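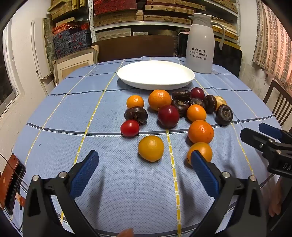 Kovine is a software package for grasp planning and motion control in robot systems that handle small loose objects. It takes color images and gripper positions as input, estimates which objects can be reached, and sends a sequence of finger openings and wrist poses to the arm controller. Its main field of use is the sorting of mixed goods on household surfaces, where items of similar shape lie close together. A typical case is a table with citrus fruits, red fruits and dark brown water chestnuts scattered in front of a white plate, on a checked cloth whose stripes and dashed lines must not be read as object edges. The package was first released in May by the software office at Pravutstead and is maintained there.

Structure

Kovine consists of a perception module, a planner and a control layer. The modules exchange messages through a shared log, so that any run can be replayed without the hardware.

The perception module, named Saha, divides each image into regions and assigns every region a class and a confidence value. Regions that are partly hidden keep their last known outline for up to 30 image updates, after which they are dropped. Patterned backgrounds are handled by a separate filter that looks for repeating lines and removes them before edges are computed. The filter is switched on by default and can be turned off for plain surfaces.

The planner ranks the detected objects by free space on either side. An object touching its neighbors on both sides receives a low rank and is left until the others have been moved. For round objects the planner places the finger pads at the widest point; for flattened ones it prefers a lower grip and a slower closing speed.

The control layer runs at 400 cycles per second. It limits finger force, watches for slip and stops the arm if no new plan arrives within 60 milliseconds.

Training data

The standard model supplied with Kovine was trained on the Grornine collection, which contains 986 recorded tabletop tasks made with hand-held grippers. Records with missing gripper positions are excluded from training but kept for tests of the perception module.

Limitations

The planner does not model stacked objects. Glossy skins can produce false edges under window light, and the manual advises a second viewpoint in such cases. The documentation was last revised on 17th July.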